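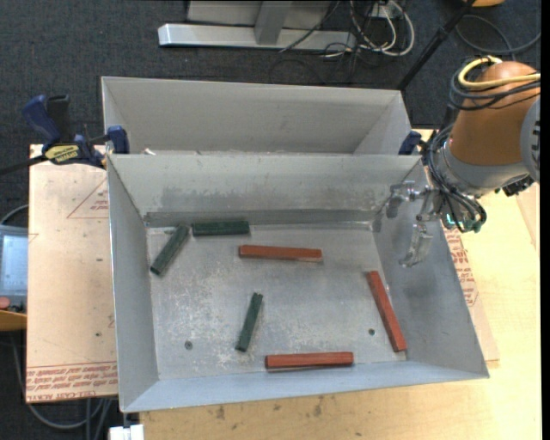
Kid's rhyming game at the kitchen table - how strict are you?

wogan_lane
Jul 3, 2019
We play a board game called Tromby most nights after dinner. You draw a word, everybody has to rhyme it, last one standing gets the points. My eight-year-old has figured out that he can make up any noise he likes and claim it's a word. Last night it was "florange." He defined it as "a sad orange." He won by 14 points.

Do you allow made-up words or not? My wife says yes. My wife was in second place.

Sedis
Rulebook says dictionary words only. Page 2. It's the one rule they put in bold.

mudroom_mike
Sedis said:
Rulebook says dictionary words only.

The rulebook also says a game takes 20 minutes. I have never seen one end before bedtime, and I mean my bedtime.

We allow made-up words if you can use them in a sentence with a straight face. My daughter can't, so it works itself out.

pintopony
Florange is a good word and I'd have given him the points.

Sedis
Then what is the game? If any noise counts, you're just taking turns making noises.

pintopony
You've described every dinner at my house since February.

Brondo
I'm with Sedis on this one. We let it slide with our oldest and by the end she was rhyming everything with "splorp." Then she tried splorp on a spelling test. The teacher wrote a note. It wasn't a long note.

What fixed it for us was giving each player one fake word per game. They hoard it like gold.

wogan_lane
One per game might work. He'll want to negotiate it up to five.

Brondo
Ours opened at 289. Hold firm.

mudroom_mike
Does the fake word go back in the pile after, or can somebody else use it?

Brondo
Gone for good. We write them on the inside of the lid. The lid is getting full.

Sedis
So you've made a dictionary. Which they have to check. To see if the word is allowed.

Brondo
I don't love how you put that, but yes.

wogan_lane
Tried it tonight. He spent his on the first turn, then sulked through the next three rounds and called the whole thing "deeply florange." My wife won. She'd like it noted that she used real words.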